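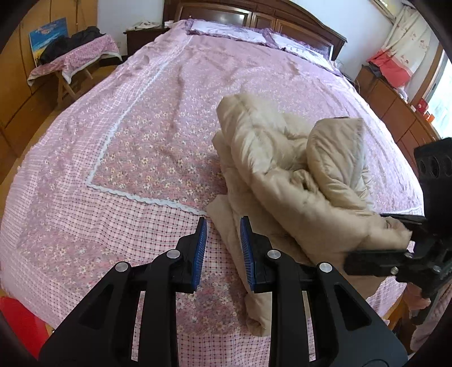 According to Shu-fen Fu, the first question about a hand gripper should be what it does with cloth that pushes back, and a bench full of blocks at an open day doesn't answer it. The demonstration program at Flevovley now puts padded clothing ahead of blocks for that reason.

Altov Hand Gripper, Pair
Maker: Ratley
Sold as: left and right unit, matched
Price: $589 per pair, pads fitted

Overview

The Altov is a two-finger gripper worked by hand. The operator holds one unit in each hand and handles an object with the fingers of the tool. The recorded motion is used to train two-arm robots fitted with the same finger set. Each unit has a black body with triangular and rectangular cut-outs, linkage arms on both sides, and a blue ridged pad on the inner face of each finger. The teeth run across the pad as fine horizontal ridges.

The pair is meant for work in ordinary rooms, on beds, tables and counters. It needs no fixed mount and no marked floor area. A puffy jacket on a made bed is a normal job: one unit takes the raised end of the garment while the other works low, near the hanging part.

Specifications

Weight, each unit: 400 g with pads
Finger opening, full: 11 cm
Pad width: 17 mm
Pad color: blue
Body color: black
Pivot screws: silver, round head
Drive: hand lever, spring return
Linkage: both fingers move together about the center line
Camera mount: on the body, facing the fingers
Camera: not included

Pads

The ridged pad is the standard fit. It was chosen for woven and quilted fabric, where a flat pad tends to let the outer shell slide over the filling. On a quilted jacket, close the fingers across a stitched seam where possible. Between seams the padding compresses unevenly and the fingers stop at a wider opening than the cloth alone would give.

A flat pad is available for paper, card and thin film. Pads are replaced as a set of four. Do not mix ridged and flat pads in one pair; the closing position is different and recordings made with the two types should be kept in separate groups.

Fine knits and lace can catch on the teeth. Open the fingers fully before pulling away. Where the job allows, take hold of the main cloth and leave the trim alone.

Demonstration at Flevovley

The pair was shown in use at Flevovley on March 6, 2025, during the Lyons open day. Visitors could watch the set tasks and then use the tool themselves. The order of tasks was:

Task A. Pick up a folded towel, carry it across the table and set it down with the fold facing the operator.

Task B. Lay out a padded jacket on a covered bed, front side up, sleeves clear of the body.

Task C. Fold the same jacket, sleeves in first, then lower edge to collar.

Task D. Free handling, any garment from the rack.

Task B took the most explaining. New users pull the jacket toward themselves with both tools at once, and the bed cover comes along with it. The working method is to raise one end with the first gripper and hold it still, then bring the second gripper to the free sleeve. The second hand moves only when the first is steady. Users who had folded laundry by hand all their lives still needed several tries, mainly because the tool has no thumb and a pinch has to be lined up with the cloth before closing.

In Task C the sleeve end rolls as the fingers close on it. It can be left rolled. Trying to open it out with the finger tips adds short, repeated motions to the recording which are of little use in training and have to be trimmed by hand later.

Notes from the visit

Most questions concerned reach. The body of the tool puts the finger tips well ahead of the hand, and people misjudge the distance to the bed for the first few minutes. Let them tap the pads on the cover before starting. This is faster than telling them.

Two visitors asked for a lock to hold the fingers shut. The Altov has none. A lock was tried on a bench unit and removed: with the fingers locked, operators set the tool down with the garment still in it, and the end of the task was hard to find in the recording.

One visitor wanted to know whether a patterned bed cover causes trouble. It does not affect the mechanical side. For camera work a mix of plain, floral and checked covers is preferred, and the same applies to furniture and window light. Rooms do not need to be cleared. Keep enough floor free beside the bed for the operator to step sideways.

Left-handed users should start with the left unit as the holding hand and then change over. The lever force is the same on both sides.

Setup before a session

1. Check that the pads sit flush and that the ridges face each other.
2. Work each lever through its full travel. The fingers should return without help.
3. Check the pivot screws by hand. They should not turn.
4. Fit the camera and confirm that both finger tips are in view with the fingers open.
5. Hold both units in front of the body, fingers pointing away, and start recording from that position.
6. End in the same position.

Long sleeves should be pushed up or buttoned if they reach the lever.

Care

Brush lint from the ridges after every session with padded or fleece garments. A dry toothbrush works. Do not use solvent on the pads. The linkage runs dry and should not be oiled, as oil will reach the cloth. If a finger lags behind its partner, stop using the unit and return the pair; the two are matched at assembly and a single replacement unit is not supplied.

In the box

Left unit
Right unit
Ridged pads, fitted
One spare set of ridged pads
Driver for pad screws
Printed task sheet, Tasks A to D

Not in the box: camera, flat pads, carry case.

Visits

The next demonstration is in August at Flevovley. Places are booked through the Lyons front desk. Visitors may bring a garment of their own for Task D. Down and synthetic fill are both accepted, as are coats with a zipper. Items with loose beads or pins are not handled. Pairs used in the demonstration are not for sale on the day, but orders can be placed and are shipped from Ratley stock.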